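Wollstead transfer stuck as pending in Emport, later transfers queued behind it

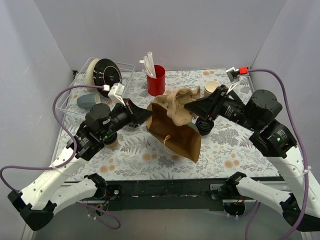

Top comment on this question: Please post the confirmed account nonce as well as the one Emport shows. They are read from different places, and most of the confusion in threads like this comes from treating them as the same number.

Question

I have an account on Wollstead that I manage with the Emport desktop wallet. In October I sent 592 tokens from it to my deposit address at Ivamberg. Emport accepted the transfer, gave me a transaction hash and marked it "Pending". It has stayed that way since.

What I know so far:

The nonce on the stuck transfer is 835. I set the fee rate by hand to 7 because the network looked quiet. The suggested rate in the wallet at that moment was 10.

The Rai explorer found the hash on the first evening and listed it as pending. The next morning Rai returned "transaction not found" for the same hash. Emport still says pending.

My balance on Rai is the full amount, including the tokens I tried to send. My balance in Emport is lower, as if the tokens had left.

After the stuck transfer I sent two smaller ones to a different address at the suggested fee. Both are pending too. I expected those to go through since they pay the normal rate.

Ivamberg support says they have no record of an incoming deposit and that I should "wait for network confirmation." That doesn't help if the network no longer has the transaction.

I did the comment's check. The confirmed nonce according to Rai, meaning the next one the chain will accept from this account, is 835. Emport says the next nonce it will use is higher than that, which matches the two later transfers.

Questions:

Are the tokens at risk?
Can I cancel the stuck transfer, or do I have to push it through?
Why are the later transfers held up when they pay enough?
If I send again, could Ivamberg receive it twice?

I do have the recovery phrase written down. I have not reinstalled anything yet. The account is a plain one, no multisig, no hardware device.

Answer 1 (accepted)

The tokens have not moved. The chain's view of your account is the one Rai shows you, and it says the next acceptable nonce is 835. That means no transaction with that nonce has ever been included in a block. The lower balance in Emport is a local calculation: confirmed balance minus whatever the wallet thinks is outgoing.

Your later transfers are blocked by ordering. A Wollstead account processes its transactions strictly by nonce, one after another, with no gaps. The fee rate decides which accounts' transactions a validator prefers, but it cannot move a transaction ahead of an earlier one from the same account. As long as 835 is unfilled, everything behind it waits, whatever it pays.

The disappearance from Rai is normal. Each node keeps unconfirmed transactions in a memory pool with a size limit. When the pool fills, the node drops the entries paying the least. Rai shows the pool of its own nodes and nothing else. Yours was dropped there and probably in most other places, but "not found" on Rai does not prove that every node has dropped it. The signed transaction is still valid. Anyone who holds a copy, including your own wallet, can broadcast it again, and if fees are low at that point it can still be included. Emport rebroadcasts pending items when it starts up, so simply leaving it alone leaves the matter open.

What you want is to fill nonce 835 with something that will be included. There are two ways, and they use the same mechanism.

Replace with the same transfer at a higher fee. Recipient and amount stay as they are, the nonce stays as it is, only the fee rate changes.

Replace with a cancellation. This is a transfer of zero tokens to your own address using the same nonce. It costs a fee and moves nothing.

Either way only one transaction with a given nonce can ever be included. Once the replacement is confirmed, the original becomes permanently invalid, even if some node still has it. This also answers the last question: Ivamberg cannot be credited twice as long as the resend uses nonce 835. If you instead send a fresh transfer with a new nonce, it joins the end of the queue, and when the queue clears both transfers go through. That is the one real way to pay twice here, so don't do that.

Steps in Emport desktop:

Open Settings, then Advanced, and turn on "Edit nonce manually".

Go to the account's activity list and select the oldest pending item. Check that the nonce shown is 835. If the list is sorted by amount, change it to sort by nonce first.

Choose "Speed up" or "Cancel". Both open the normal send form with the nonce filled in.

Set the fee rate. Nodes that still hold the original will refuse a replacement unless it pays a minimum margin over the original. Going from 7 to 10 clears that margin on the default node settings. If the current suggested rate is higher than 10, use the suggested rate. Do not go under the suggestion this time.

Confirm that the nonce field still reads 835 before signing. Some builds reset it if you change the fee after switching tabs.

Sign and send. Note the new hash. It will differ from the old one, and the new one is what Ivamberg support will need if you have to talk to them again.

Once it confirms, the two later transfers should follow without any action on your part. They are valid and priced properly, provided they have not been dropped as well. If they stay pending after 835 is confirmed, restart Emport so that it rebroadcasts them.

One more point before choosing between speed up and cancel. Check that your Ivamberg deposit address is still current. Exchanges sometimes rotate them, and a transfer sitting around since October may be aimed at an address that is no longer monitored. If the address in your Ivamberg account differs from the one in the transfer, cancel, wait for confirmation, and then send a new transfer to the new address.

Also check that the confirmed balance covers all of the queued transfers plus fees. A queued transfer that cannot be paid for when its turn comes will be held or dropped, and you end up with the same problem one nonce further along.

Comment by the asker: Thank you. Deposit address is unchanged, so I used Speed up at 10. It confirmed within a few minutes and the two others went through right after. Ivamberg has credited the deposit.

Comment by another user: Worth adding that "Speed up" is grayed out in Emport if the wallet is connected to a light node. You have to switch the node under Settings, Network, and then restart. The tooltip only says "unavailable".

Reply: Correct. The light node cannot report the pool entry, so the wallet has nothing to compare the new fee against. Entering the nonce by hand in the send form works in that case also.

Answer 2

Just reinstall the wallet from the recovery phrase. I had the same thing and after reinstalling the pending transfer was gone and the balance was right again. It takes five minutes and you don't have to mess with nonces or pay a second fee.

Comment: This clears the local history and does nothing to the transaction itself. If any node still has it, it can be included later, and the owner will no longer have it in the list to explain where the tokens went. Your balance looked right because Emport forgot the outgoing item.

Comment: Agree with the above. It does have a use if the local database is damaged, but then make sure the phrase is correct before deleting anything. Type it into the "Verify phrase" screen first.

Reply by answer author: It worked for me is all I can say. Mine never showed up afterwards.

Answer 3

The accepted answer covers the fix. I will add something on how to tell this case apart from two others that look the same in the wallet, since people land on this page with all of them.

Case one is the asker's: the confirmed nonce equals the nonce of the oldest pending item. The fee was too low, or the transaction never left the wallet. Replace it as described.

Case two is a gap. The confirmed nonce is lower than the nonce of the oldest pending item. Something in between is missing, usually after restoring a wallet, or after using the same phrase on two devices. "Speed up" does nothing here, because the item you are speeding up is not the one the chain is waiting for. Use the manual nonce field, enter the confirmed nonce from Rai, and send zero tokens to yourself. Repeat for each missing nonce until the gap is closed. Before doing so, decide whether you still want the queued items to go through — closing the gap will release all of them in order.

Case three is stale display. The confirmed nonce is higher than the nonce of the pending item. That slot has already been used, either by this transaction or by another one, and the wallet has not noticed. Look up the account on Rai, find the transaction with that nonce, and read what it did. Then use "Refresh account" in Emport. No fee is needed.

In all three cases the confirmed nonce is the value to trust. On Rai it is on the account page under "State", and on some layouts you have to expand the panel. Do not work it out from the length of the transaction list, as the list includes incoming transfers, which do not use up a nonce on your side.

As for setting fees by hand, the rate Emport suggests is based on recent blocks and lags a bit when the pool is filling. A transfer priced under it can still go through at a quiet hour, but Wollstead nodes evict by fee rate and not by age, so an underpriced transaction gains nothing from having waited. If you want the lower rate, send it when nothing else from that account needs to go out.

Comment: Is there a way to make Emport warn when the manual rate is under the suggestion? I can only find a warning for rates that are too high.

Reply: Not in the desktop version. The field turns yellow, and it does that for any manual value.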